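Enciclopedia > Objetos de transporte > Maletín rígido

Maletín rígido

El maletín rígido es una caja con asa que aspira a parecer equipaje. Suele cerrarse con dos pestillos delanteros, uno a cada lado del asa, y llevar las esquinas reforzadas, pues es ahí donde el mundo lo golpea.

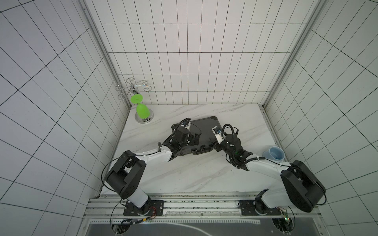
¿Se guarda tumbado o de pie? Tumbado si va cargado – de pie, el contenido acaba haciendo vida propia en el fondo.

Construcción

En los modelos de aluminio, las caras anchas pueden ser estriadas. El relieve da rigidez a la chapa y disimula los arañazos, aunque los fabricantes prefieren hablar de carácter. Las cantoneras negras se fijan con remaches, y el asa va en el canto, junto a los cierres.
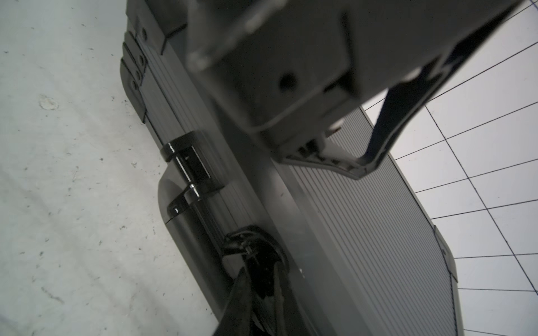
Variantes

La casa Brakevik vendió el modelo Tranala en 2 tamaños, de 15 y 3 litros; al segundo le cabía un bocadillo. Drastetti respondió con uno forrado de terciopelo, del que se hicieron 300.

Comentarios

Po-yen Fung: El Tranala pequeño tenía un solo cierre. Corrijan eso.

Quaye: El bocadillo entraba en diagonal.

Contacto – Copyright – Volver arriba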